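Projektbericht: Regeln für den Betrieb zweier Roboterarme an einem gemeinsamen Arbeitstisch

Projektgruppe Vena, Betreuung: Raymonde Desjardins
Stand: 21.04.2025

4. Verhaltensregeln am Arbeitsplatz

Die Projektgruppe hat die Betriebsanweisung des Labors um 6 Punkte ergänzt, die ausschließlich den Betrieb mit zwei einander gegenüberliegenden Greifern betreffen. Grundlage waren die Risikobeurteilung aus Kapitel 3 und die Auswertung von 77 protokollierten Durchläufen.

4.1 Vor jedem Start sind beide Greifer vollständig zu öffnen. Zwischen den Fingern darf sich kein Gegenstand befinden.
4.2 Kartons werden mit der Klebenaht quer zwischen den Greifern ausgerichtet.
4.3 Der Not-Halt-Taster muss jederzeit frei zugänglich sein. Leitungen dürfen nicht über ihn geführt werden.
4.4 Leitungen am Handgelenk sind so zu verlegen, dass sie den Fingern auch in Endlage nicht in die Quere kommen.
4.5 Die Beläge der Fingerspitzen werden vor Beginn einer Versuchsreihe geprüft. Beläge, die sich ablösen, sind auszutauschen.
4.6 Personen halten während der Bewegung Abstand zum Tisch. Die Freigabe erteilt allein die Versuchsleitung.

Punkt 4.4 wurde auf Anregung von Davina Mowat aufgenommen und war zunächst Teil von 4.3. Offen ist die Frage, wer die Freigabe erteilt, wenn die Versuchsleitung während einer Reihe wechselt. Bis zur Klärung im Mai gilt, dass die Reihe unterbrochen und neu protokolliert wird.
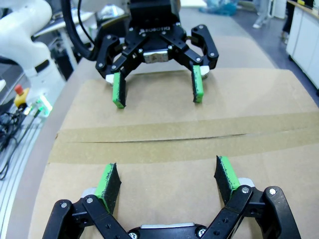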